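Drundell opens orders for Primer, a two-arm kit for teaching table tasks

23 May 2018

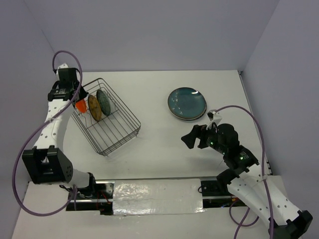
Drundell has started to take orders for Primer, a kit with two small robot arms that buyers put together themselves. The company presented it this week to teachers and small laboratories, and the first boxes will be sent in July. Both arms are carried on one metal rail at the front of a white table, and their links are white and perforated, with the motors in black housings. The demonstration task is a dish rack. Two plates, one tan-brown and one dark teal-green, stand in the slots at one end of the wire rack, and a round teal plate with small speckles lies flat on the table to the right of it, near the open gripper of the second arm.

The price of the full kit is 2,278 euros before tax. It includes the arms, the rail, the power supply, the cables and a license for the control software for one computer. The table and the walls are not included, but the drawings for them can be downloaded without payment. A buyer who already has one arm from the earlier Marnia series can order the second arm and the rail separately. Drundell will give the price for this on request.

According to the company, the assembly takes two persons one working day. The box contains 213 parts if the screws are not counted, and the manual is 16 pages long. Oğuzhan Coşkun, product manager at Drundell, said that the manual was the most difficult part of the project. "We wrote it three times," he said. "In the first version we explained the motors very well and we forgot to explain the cables. Our testers called us every evening."

The software is called Palacios and it runs on Linux only. A Windows version is planned, but Coşkun did not want to name a date. With Palacios the user can move the arms by hand, record the movement and play it again at a lower speed. There are also ready lessons for stacking, sorting and placing plates in a rack. The lessons are in English and Turkish at the moment - German will follow after the summer.

The plates were chosen as a first lesson on purpose, Coşkun explained. A plate is flat and smooth, and it is hard to lift from a table with a gripper that has two jaws. Students must think about the edge, the angle and the force before they write any code.

The warranty is 2 years for the motors and one year for all other parts. Gripper tips are considered as wearing parts and they are not covered, but a spare pair comes in the box. Schools that order three kits or more receive a half-day introduction by video call. Orders can be placed on the Drundell website or by e-mail, and delivery inside Europe is free of charge.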